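Comparing a Two-Jaw Gripper and a Five-Finger Hand on Everyday Cups
Student project report, Robotics Lab course, Skirnstead
September 2019

My partner for this one was Nadja Wallner, and our supervisor was Damian Kofler, who let us keep the arm over the summer as long as we left the cables the way we found them (we mostly did). The idea came out of an argument in June. I thought a plain parallel gripper would beat a fancy hand at picking up cups every single time, and Nadja thought I was being lazy. So we tested it!

We had 2 end effectors to compare. The first was the Friesen parallel gripper that everybody in the course learns on, with flat rubber pads. The second was the Uvell hand, the one with proper fingers, and swapping one for the other on the wrist took us most of an afternoon the first time because the hand brings its own cable along and we kept routing it so it snagged whenever the wrist turned. Going over the top of the flange with some slack fixed it.

The job was simple. Grab a cup, lift it, hold it, set it back down upright. We used mugs, paper cups and one awful tapered plastic tumbler from the Premmont cafeteria. Everything sat on a soft pad, partly so a dropped mug wouldn't chip and partly because the bare tabletop let light cups skate away from the fingers.

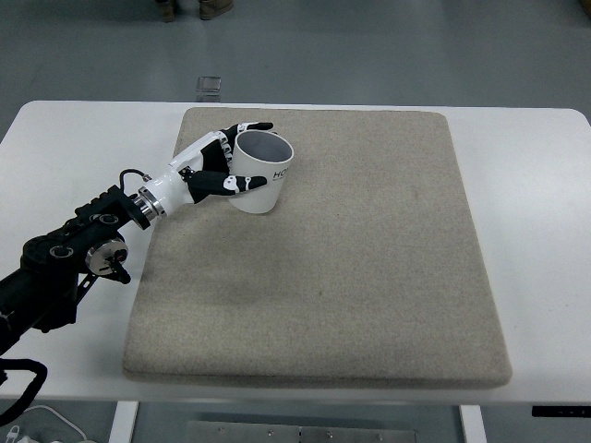

Why does a hand with fingers need more setup than a two-jaw gripper?

Each finger has its own closing position and its own timing, and if one touches early it pushes the cup before the others get there. With two jaws you set a width and a force and you're done, so there's a lot less to get wrong.

That timing problem ate our first two weeks. We started with all the fingers closing together, which sounds sensible, and the paper cups went over like bowling pins. Nadja then wrote a version where the thumb moves in first and waits, and the rest follow. Much better! I'd like to claim some of the credit but I was on cup-fetching duty that day.

We ran 143 tries in all and kept 54 of them for the paper cups, which I figured would be the hardest. The gripper did well on mugs as long as we came in level and kept the handle out of the way. On paper cups it squeezed too hard unless we turned the force way down, and then it dropped the heavier mugs, so we were always changing the setting. The hand was slower and fussier, but once the timing was right we could go from mug to paper cup without touching anything. The tumbler beat both of them. It just slid down and out, and I still don't like looking at it.

We also timed the closing move. I had the hand's command delay set to 700 milliseconds for the thumb wait, and we probably could have cut that down, but by then it worked and I didn't want to mess with it.

If I did this again I'd log the motor currents from day one. We only started saving them near the end, so I can't say much about how hard the fingers were pressing in the early runs. I'd also write down the approach angle for every try, which Damian told us to do at the start (sorry, Damian).

So Nadja wins on mixed cups and I win if it's mugs all day. She wants to try the hand on spoons next.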